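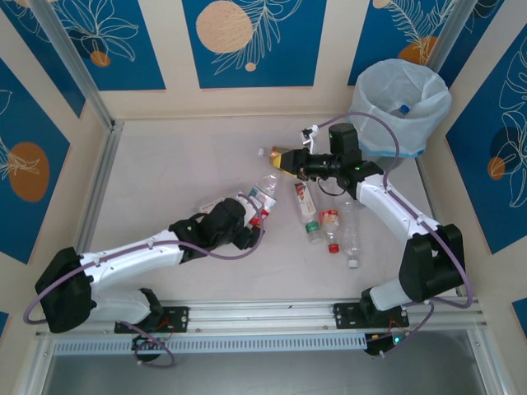

Workshop Wiki > Shared Builds > Sorting and Handling > Ladlow

Ladlow is a two-armed tabletop robot cell built in a shared workshop to pick up empty bottles and small cartons and drop them into a bin. It was started by Syafiqah Ong and Tarık Tokgöz, who wanted a machine that could deal with the pile of drink packaging left over after open evenings, and it has since become one of the best loved projects on the members' list. The build is known for its patterned walls, its bright purple cables and the huge amount of patient tinkering that went into getting two arms to share one small space.

Name

The name comes from the label on a crate of secondhand rail that Tokgöz brought to the workshop. The crate was used as a stool for most of the build and the word stuck. An earlier working title, Nameck, survives in the software, where the main program and its settings folder are still called that.

Layout

Both arms are mounted on a single aluminum rail along one side of a square white work surface. Each arm sits on its own black mounting plate, and each plate can be loosened and slid along the grooves of the rail, so the distance between the arms can be changed without drilling anything. The two shoulders currently stand 42 centimeters apart. Closer than that, the elbows get in each other's way during a handover; much farther, and there is a strip in the middle that neither gripper can reach at a good angle.

The arms are white with black joints and end in black grippers. Power and data reach each wrist through a purple cable that runs in a wide loop outside the arm. The loops look generous, and they are. The first version had its cables tied down tightly along the arm segments, and a connector pulled out nearly every time the wrist made a full turn. Remedios Pacheco rerouted them over one long Tuesday night and the problem went away – a wonderful fix for the price of a little extra cable.

Small black electronic modules are attached below the rail, one under each plate, with red wiring. Placing them there keeps them clear of drips, and it means a module can be swapped without taking an arm off its plate.

The bin stands in a far corner of the work surface, on the side of the right arm. It is an ordinary round waste bin with a plastic bag in it. Several members have suggested cutting a hole in the table and letting things fall through, but the bin has the great advantage that anyone can empty it.

Enclosure

The enclosure has a metal frame and deep blue panels with cream borders, decorated with white line drawings of leaves, fronds and flowers and with large circles in orange and beige. Ong chose the pattern and is very fond of it. It gives the cell a cheerful look that visitors remember, and it also gave the builders a good deal of extra work.

The vision program was first trained against plain gray walls. When the panels went up it began to report the orange circles as objects, and for a week the left arm made hopeful trips toward the wall. Ertuğrul Gökçe solved this by masking everything outside the white surface before the picture is passed on to the detector. The mask is a simple text file of corner points and has to be redrawn if the table is moved.

Operation

A run begins when somebody tips a batch of packaging onto the surface. The program picks a target, decides which arm is nearer and plans a path for it. Objects on the right are taken by the right arm and carried directly to the bin. Objects on the left are picked up by the left arm, set down near the middle and then collected by the right arm.

Bottles are gripped across the body, and the wrist turns to line up with the long side of the bottle. Cartons are harder. They are light, they slide, and a narrow one lying on its edge can tip over when a finger brushes it. Clear bottles without a label are the hardest of all, and the detector was retrained on a set made up mostly of those.

In the March trial the cell cleared 95 items in one session, with 2 left on the table at the end. Both were clear bottles.

Software

Nameck is written as a set of small programs that pass messages to one another. The planner treats the center of the table as a shared zone that only one arm may enter at a time. This makes the cell slower than it could be, but collisions have been very rare with the rule in place. Gökçe keeps an experimental branch in which both arms may enter together if their paths stay far enough apart. It is great fun to watch and is not yet used on open evenings.

The gripper fingers are based on the Bozkurt pattern, a design by Oğuzhan Sezer that was already in use on another workshop project. Ladlow uses a longer version with a soft pad near the tip.

Known issues

– Crushed bottles are sometimes gripped at a fold and slip out over the edge of the bin.
– The bag in the bin can sag inward and catch on a finger.
– The plate bolts work loose and should be checked before a long session.
– After a power cut the left arm must be moved to its rest position by hand.

Related pages
Bozkurt gripper fingers
Druren (conveyor project)
Cable routing on small arms
Masking a camera view
Rail and plate mounting
Open evening checklist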